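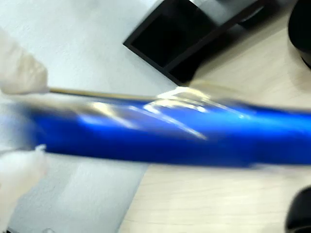

A caneta esferográfica é um instrumento de escrita com uma bolinha de metal na ponta, que gira e vai levando a tinta do reservatório para o papel. Escrevo este verbete há anos na minha enciclopédia de papelaria e confesso que é o meu preferido (já mexi nele mais vezes do que devia!).

Funcionamento

A tinta é pastosa, à base de óleo, bem mais grossa que a da caneta-tinteiro — por isso seca depressa e quase não atravessa a folha. A esfera fica presa num encaixe minúsculo e precisa rodar livre. Se entra pó ou fiapo de papel ali, a escrita começa a falhar, e aí eu rabisco uns círculos num rascunho até voltar.
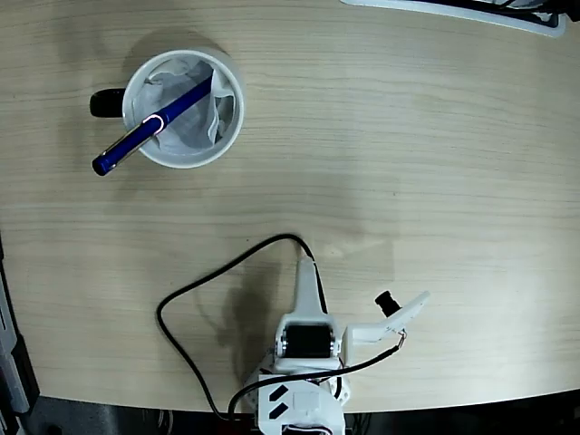
Caneta azul sobre uma caneca branca de asa preta.

Cores e coleções

O azul é a cor que mais vejo nas gavetas dos outros, e na minha também. A Trinh Mai, que colabora comigo, guarda mais de 271 esferográficas separadas por tom, e 32 delas são da Lukáč, marca pequena de que gosto muito pelo traço fino. Já as da Todow eu acho pesadas, mas o Dede Arthur discorda de mim e escreveu metade da seção sobre elas, então fica o registro.

Conservação

Guardo as minhas deitadas ou com a ponta para baixo, sempre tampadas, longe do sol. Carga que passou anos na gaveta às vezes engrossa e não volta mais. Testei 100 cargas velhas da Nundero com a Soudabeh Daneshvar e acabamos jogando fora um monte delas, com certa pena.

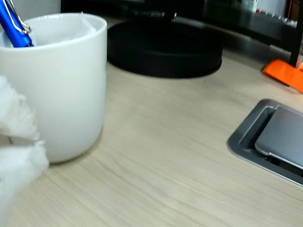 Dá para apagar tinta de esferográfica?
A comum não sai com borracha macia. Existem borrachas abrasivas, que raspam a superfície do papel junto com a tinta, e há canetas com tinta própria para ser apagada.

Ver também: caneta-tinteiro, caneta rollerball, lapiseira.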